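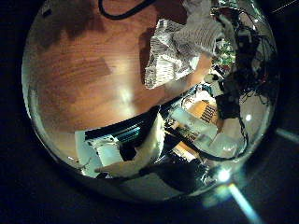 Striped cloth and black wires, May

Arton's output figures came out this morning and everyone is cheering again. Orders up 2 percent, says the release, and Korance is adding 300 jobs.

Maybe. Korance also promised 900 jobs at the Stoso plant two years ago, and I still can't find a number for how many people got hired. Tamara Kushnir at Bright calls the new figure "encouraging." She called the last one that too - right before it was revised down.

Orders aren't shipments. I'll wait for the revision.

2 comments | Share

Contact | Back to top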